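¿Qué es un juguete de diseñador? Una guía para curiosos de 8 años en adelante

Imagina una estantería llena de criaturas rarísimas: un conejo con dientes de cocodrilo, un oso con tres ojos, una patata con botas de lluvia. Parecen juguetes, tienen el tamaño de un juguete y se pueden coger con la mano. Pero quien los hizo los pensó como un escultor piensa una estatua. Se llaman juguetes de diseñador o juguetes de arte, ¡y hoy vamos a descubrir cómo nace uno!

Todo empieza con un garabato

Vamos a seguir la pista de Grerkura, un monstruo gordito con cuernos de caracol y cara de haberse despertado de la siesta hace un minuto. Lo inventó la artista Chiharu Wada, que lo dibujó por primera vez en la esquina de un cuaderno mientras hablaba por teléfono. Le gustó tanto que lo volvió a dibujar al día siguiente, y al otro, y al otro, hasta que un día se preguntó cómo sería por detrás.

Esa pregunta es importantísima. Un dibujo en papel solo tiene un lado, pero un juguete tiene espalda, nuca, planta de los pies y hasta sobacos. Por eso los artistas hacen una hoja que se llama «vista girada»: dibujan al personaje de frente, de perfil y de espaldas, siempre a la misma altura, como si diera vueltas sobre un plato. Chiharu descubrió así que Grerkura necesitaba una cola. Sin ella, la espalda se veía muy sosa, y además el muñeco se habría caído hacia delante por culpa de los cuernos.

La escultura: barro, paciencia y dedos pegajosos

Después llega el momento de pasar del papel a las tres dimensiones. Hay artistas que usan el ordenador y mueven una bola virtual como si fuera plastilina. Otros prefieren la arcilla de verdad, que se puede pellizcar, alisar y rascar con palillos. Chiharu es de las segundas. Primero hizo un esqueleto de alambre, luego lo rellenó con papel de aluminio bien apretado y encima fue poniendo arcilla poco a poco.

La figura que sale de aquí se llama original o prototipo, y es la mamá de todas las demás. Si tiene una huella de dedo en la barriga, ¡todas las copias tendrán una huella de dedo en la barriga! Por eso hay que lijar y mirar, lijar y mirar, lijar y volver a mirar. 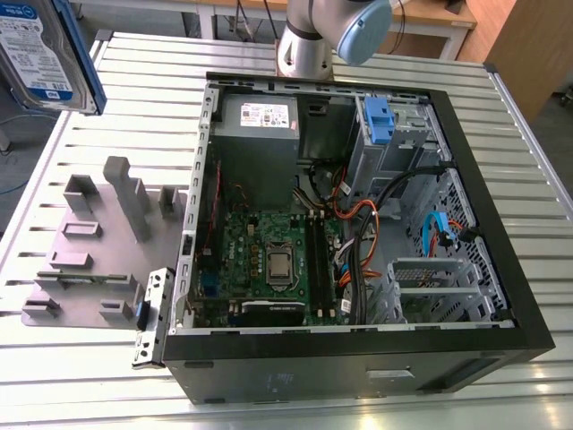
Un juguete de arte casi nunca se hace de una sola pieza. La cabeza, los brazos, el cuerpo y la cola se fabrican por separado y luego se encajan. Grerkura tiene 8 partes, y cada una lleva un borde o un agujerito para unirse a la siguiente. Pasa igual con muchísimas cosas que tenemos en casa. Fíjate en el ordenador de la foto, que está tumbado y sin su tapa lateral: la caja es negra, la placa de dentro es verde y la fuente de alimentación es una caja gris de metal con su etiqueta blanca. Cada parte tiene su forma y ocupa su sitio. Con los muñecos, la persona que los diseña tiene que decidir por dónde «cortar» al personaje para que las uniones se noten poco. Un buen truco es esconderlas debajo de un collar, en la cintura del pantalón o justo donde empieza el pelo.

El molde, o cómo hacer un hueco con forma de monstruo

¿Has hecho alguna vez un flan? Entonces ya sabes lo que es un molde. Es un hueco que tiene la forma de lo que quieres conseguir, pero al revés: donde el muñeco tiene un bulto, el molde tiene un hoyo.

Los talleres pequeños suelen usar moldes de silicona, que es blandita y se dobla. Dentro se echa resina, un líquido espeso que al cabo de un rato se pone duro. La resina es estupenda para hacer pocas copias, pero pesa bastante y se puede romper si se cae al suelo. Y ojo, que este trabajo es para personas adultas, con guantes, mascarilla y la ventana abierta.

Cuando se quieren fabricar muchas figuras, se usa vinilo. Se pone dentro de un molde de metal, se calienta y el material se queda pegado a las paredes formando una cáscara. El centro se queda vacío, como un huevo de chocolate. Lo más divertido es cuando hay que sacar la pieza: todavía está caliente y blanda, así que se tira de ella con unas pinzas y sale estirándose con un ruido de lo más tonto – ¡plop!

De Grerkura se hicieron 400 copias en vinilo. A un grupo así se le llama tirada, y cuando la tirada tiene un número fijo se dice que es una edición limitada. Algunas figuras llevan ese número en la planta del pie. Si lees 47/400, quiere decir que tienes la copia cuarenta y siete de un total de cuatrocientas.

¡A pintar!

Un muñeco recién salido del molde es de un solo color. Para pintarlo se puede usar un pincel, pero también un aerógrafo, que parece un bolígrafo y lanza una niebla finísima de pintura. Con él se consiguen mejillas sonrosadas y cambios suaves, por ejemplo de azul a morado, sin que se vea ninguna raya.

Para los ojos se utiliza a veces una plantilla que tapa toda la cara menos dos huequitos. Se pulveriza la pintura, se levanta la plantilla y el muñeco ya te está mirando. ¡Es el momento favorito de mucha gente! Los ojos lo cambian todo: si los pones muy juntos, el personaje parece despistado, y si los pones muy abajo parece un bebé.

¿Y si el muñeco viene en blanco?

Existen figuras que se venden sin pintar, a propósito, para que cada cual haga la suya. En inglés se llaman «do it yourself», que significa «hazlo tú mismo». Una de ellas es Brellby, un bicho redondo con orejas largas y nada más. Ni boca tiene.

La artista Yae Arai ha convertido a Brellby en astronauta, en cactus y en una sopera con patas. Para el cactus le clavó púas hechas con cerdas de cepillo. Para la sopera le cortó las orejas y se las pegó a los lados, como si fueran asas. Cuando una artista transforma así una figura y solo existe una igual en todo el mundo, se dice que es una pieza única.

¿Se puede jugar con ellos?

Depende. Algunos son resistentes, pero muchos están hechos para personas mayores, llevan piezas pequeñas o pintura delicada, y es mejor mirarlos en su balda. Antes de tocar uno que no es tuyo, pregunta siempre. Y no los dejes al sol de la ventana, que los colores se ponen pálidos y el vinilo blanco puede volverse amarillo.

Tu turno: inventa tu propio personaje

Necesitas papel, lápiz, arcilla de la que se seca al aire, témperas y unos 2 días, contando el secado.

Dibuja primero una forma muy sencilla: una pera, una nube, un calcetín. Añádele una cosa que no pegue nada (¿una pera con alas de murciélago?) y dibújala también de lado y por detrás. Haz luego el cuerpo con arcilla, del tamaño de tu puño más o menos, y aplasta bien la base contra la mesa para que no se tambalee. Las partes que sobresalen, como orejas y brazos, hazlas cortas y gorditas. Para pegarlas, raya con un palillo las dos superficies, ponles una gota de agua y aprieta.

Deja secar la figura hasta el día siguiente. Después píntala entera de un color claro, espera a que se seque y pon encima los demás colores, dejando los ojos para el final.

Falta el nombre. Di en voz alta sonidos que te hagan gracia hasta que uno le quede bien, como Zondora, o Bang, que es cortito y suena a puerta cerrada de golpe. Escríbelo en la base con un lápiz bien afilado, junto a tu firma, y añade 1/1 si no piensas hacer ninguno más.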